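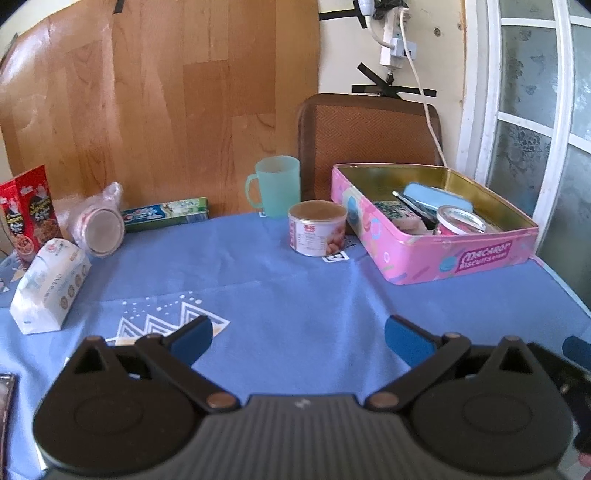 Swap Table FAQ

Last updated September 27, 2023. Please read before messaging, most of it is answered here.

What is the swap table?
One table, one cloth, things people don't want any more and other people might. Tins, mugs, snacks, packets of tissues, small bits and bobs. You bring something, you take something. No money.

Where is it?
Ground floor of the Vanine building, the room past the lifts. Not the canteen. People keep leaving stuff in the canteen and it gets eaten or binned.

When can I come?
Any time the building is open. New things go out in the morning, so go early if you want the biscuit tins.

Do I have to bring something to take something?
Yes in principle. If you forgot, take it and bring something next time. We don't keep a list.

Does it have to be worth the same?
No. A packet of tissues for a mug is fine. So is a mug for a packet of tissues.

What can I bring?
Sealed food in date. Clean mugs, cups, bowls. Empty tins with a lid or without. Small boxes and cases. Unused toiletries. Stationery. Tea.

What can't I bring?
Opened food. Anything homemade (sorry, we have been asked, several times). Medicines. Glass with chips in it. Clothes and books go to the shelf upstairs — ask Roksolana Hnatiuk. Nothing electrical.

My snack has no English on the label. OK?
Fine, lots of ours don't. If you can read it, stick a note on with what it is and whether there are nuts. If you can't read it and neither can anyone you know, put "not sure" on the note and let people decide. Hüsnü Kılıçarslan will look at Turkish and German ones. For Chinese packets ask at the Triria desk, second floor, they are very patient with us.

I have an allergy. Is it safe?
We can't promise that. We don't check ingredients and notes fall off. If in doubt leave it.

What is a "tin lot"?
A big open tin with small things in it. The tin and what's inside go together, so please don't pick out the one nice box and leave the rest. If you only want one thing out of it ask the person who brought it, name is on the base.

Can I make up a tin lot?
Please do. They go quickest. Old biscuit tins are best, the deep rectangular ones. Wipe the crumbs out first, and check the corners, thats where they hide. Small things with lids do well in them. No loose pins or needles.

How do I get an old tin clean?
Warm water, drop of washing up liquid, soft cloth. Not the dishwasher, the print goes cloudy and the seams rust. Dry it straight away with a tea towel and leave the lid off overnight. For a sticky label on the outside, cooking oil and a bit of waiting. Don't scrub the shiny inside with anything rough.

Can I store food in a tin from the table?
Wrapped food yes. Loose food, line it with baking paper first. If there is any rust use it for buttons.

How should I set my things out?
Tall things at the back, low things in front, leave the middle free so people have somewhere to put stuff down while they look. Labels facing out. Bags of crisps and so on stand up if you pat the bottom flat. Anything round that rolls, put it against something that won't.

Can I move other people's things?
Shuffle up, yes. Don't take them off the table.

Can I reserve something?
No. We tried it in February and ended up with 43 sticky notes and two arguments.

Who washes the cloth?
Arsen Onyshchenko takes it home when it needs it. If you spill something tell him, tea stains are easier to get out the same day. The spare cloth is in the Kofler cupboard, top shelf.

What happens to things nobody takes?
Four weeks, then in date food goes to the food bank box and the rest to the charity shop. Mugs we keep for the kitchen, up to a point. We had 286 things through over the summer and most of it went in the first week.

How big can it be?
If it fits in a carrier bag it's ok. Bigger than that, put a card on the noticeboard instead.

I took something and it's broken / stale / not what I thought
Bring it back or bin it. No refunds, obviuosly.

Can my team at Furker have its own table?
Ask Svyatoslav Stetsiuk about rooms. You'd need your own cloth.

Who do I contact?
Lukian Prokopenko, or leave a note in the envelope by the door. He checks it most days.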